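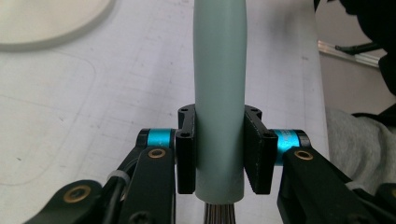 Visitors should have the gripper in their hands before they hear one word about it, was the remark of Milagros Zapata when she read my first plan for the open day. My first plan began with a talk. I moved the talk to the end and made it much shorter, and I have kept this order for every visit after.

This page explains how we prepare and run the hand-held gripper station at the Cusach workshop, when a school class, a company or simply the neighbours come to see how robots are taught. It is written for a colleague who must do it for the first time, but I hope it can be used in other places with other equipment. You need a table, a gripper in working order, some household objects and two people who know the station.

Last updated 10/12/2018.

What the visitor does

The visitor takes the gripper, picks up an object from the table, moves it to another place and lets it go. The camera on the gripper records the movement. Afterwards we play the recording on a screen and talk about what a robot arm could learn from it. A group of 17 is the largest we accept at one time, and we divide it, so that half of the people are at the gripper station and the other half are with the robot arm in the next room. After the break they change.

Before the day

1. Choose the objects. We use four for each group. They should be things that everybody has at home, because then the visitor already knows how the thing is normally held and can feel the difference. A brush is very good for this. By hand you would take it without thinking and turn it in your fingers until it is comfortable. With two finger pads you cannot turn it afterwards, so you must decide the grip before you close. A cup, a cloth and a small box complete our usual set. We stopped using a ball, for the reason that a ball leaves the table and the whole group goes after it.

2. Try each object yourself, slowly, ten or more repetitions. If you drop it often, a visitor will drop it always. Some difficulty is welcome, but the first object must be easy.

3. Clean the finger pads and the objects. A smooth handle with hand cream on it slides, and then people believe the gripper is weak. Use a cloth which is slightly damp, and let everything dry. Do not use oil near the pads, also not a small quantity on the joints just before the visit.

4. Check the cable along the arm of the gripper. It should follow the arm closely and be held with a zip tie, with enough free length at the joint that it does not pull when the fingers open completely. Open and close the gripper several times and watch the cable, not the fingers. Cut the end of the tie flat. A sharp end scratches the hand of a child.

5. Check the screws of the finger pads. They become loose with time. If you feel a small play when you push the pad sideways, tighten it before the visitors arrive and not between two groups, when you are in a hurry and the tool is in another room.

6. Prepare the table. Ours is white with thin grey lines in a grid, and this helps a lot when you explain the start and end positions. You can say "two squares to the left" and everybody understands. On a table without lines, use paper tape. Please do not put a tablecloth, as it moves with the objects.

7. Make one recording and play it on the screen, from the beginning to the end. I insist on this. At the September visit I only looked whether the picture was live, and the recordings were not being saved. We found it after the first half of the group had finished, and Bheki Van Wyk had to tell stories about conveyor belts for a quarter of an hour while I looked for the fault. The disk was full.

Where people stand

The person with the gripper stands at the long side of the table. The helper stands at the corner, on the side of the free hand, and does not reach over the objects. All others stay behind the line on the floor. They will come forward when it becomes interesting, and this is normal, only ask them now and then to step back so that the elbow of the visitor has space.

Bags go on the shelf near the door. Long scarves and open sleeves should be kept away from the joints of the gripper. It is not strong enough to be dangerous for a sleeve, but it takes the fabric and then the grip is wrong.

The demonstration, step by step

Step one. Put the gripper into the hand of the first visitor. Say only "open" and "close" and show with your own hand what you mean. Let the person open and close in the air until the movement is calm. Children need a few seconds for this, and engineers sometimes need longer, as they look at the linkage first.

Step two. Ask the visitor to pick up the easy object, however they like. Do not correct anything. In most cases the first attempt comes too fast and from above, and the object is pushed away.

Step three. Now give the first advice: stop for a moment before closing. The fingers should be on both sides of the object, with the same distance left and right. Then close slowly. If one pad touches much earlier than the other, open again and move the whole hand a little to that side.

Step four. Take the brush. Ask the visitor to bring it upright, bristles down, and to hold it low on the handle, with the pads just above the bristles. This grip is more stable for sweeping than a grip at the far end, but the handle must lie flat against the inner faces of the pads. When it is pinched only by the edge of a pad it begins to rotate as soon as the bristles touch the table. Let them try both ways and feel it in the wrist.

Step five. Ask for a short sweep along one line of the grid, and back. The pressure should be light. You can put a few grains of rice on the table if you wish, but count with extra time for cleaning, and keep the rice away from the joints.

Step six. Let the visitor put the object down and open the gripper only when the object is standing or lying securely. People tend to open too early, just above the table. It is the same mistake that we see later in the robot, which had learned it from such recordings, and this is a nice point to keep for the conversation at the screen.

Step seven. Stop the recording, say thank you, and pass the gripper to the next person. Wipe the handle of the gripper in between.

At the screen

Choose two recordings, a good one and one with a mistake. Ask permission before you show the one with the mistake, or use one of your own. I have a recording where I knock over the cup with the brush and then try to catch it, and I use it with pleasure.

Play each of them twice. The first time say nothing. The second time stop the picture just before the fingers close, and ask the group what the robot can know at this moment. They will discover that it sees the pads and the object quite large, and of the room only a part. Somebody normally asks whether one recording is enough. The answer is no, you need a great many, made by different hands, and also with small differences in where the object starts.

Then comes the short talk. Mine takes four minutes. I explain where the recordings go, who can see them and how a visitor can ask us to delete theirs. The last part is not only a formality – parents listen to it more carefully than to everything before.

Questions that come often

Does the gripper have a motor? Ours for visits is moved by the hand of the visitor. The one on the robot arm has a motor. It is good to show them together, if the second is not in use.

Can a left-handed person use it? Yes. Change the side of the helper, and move the start position to the other half of the table.

Will this robot clean my kitchen? I say that it can learn to sweep a table when the brush is where it expects it. Palesa Pillay prefers to let the arm try it in front of the group with the brush placed wrongly, and I must admit her answer is better understood than mine.

What does it cost? Have the price of the spare parts ready, not only of the complete station. Teachers ask this seriously, and some of them would like to build one.

If something goes wrong

The object slips each time: clean the pads again, then look if both pads are parallel. A pad that was mounted slightly turned touches only with its corner.

The picture on the screen stops when the gripper is moved: the plug at the end of the cable is not completely in, or the tie is too tight near the joint. Cut it and put a new one a little higher.

The fingers do not open fully: look for a thread or a grain of rice between the plates of the linkage. Use tweezers, not compressed air, which pushes it deeper.

A visitor does not want to be recorded: turn the recording off and let the person try in any case. Write nothing down.

After the visit

Delete the test recordings the same day, and copy the others with the name of the group and not the names of persons. Our folder from the last visit has 21 recordings that we can really use. The remaining ones were too short or had a hand in front of the camera. Put the gripper back in its case with the fingers open, so that the pads do not press on each other until the next time. Brushes are stored hanging or lying, never on the bristles.

If you run the station and find a better object for the first grip, please write to Jhair Taipe, who keeps the list for the workshop. The box is at the moment the easiest, but a taller thing would be kinder to visitors who cannot bend over the table for long.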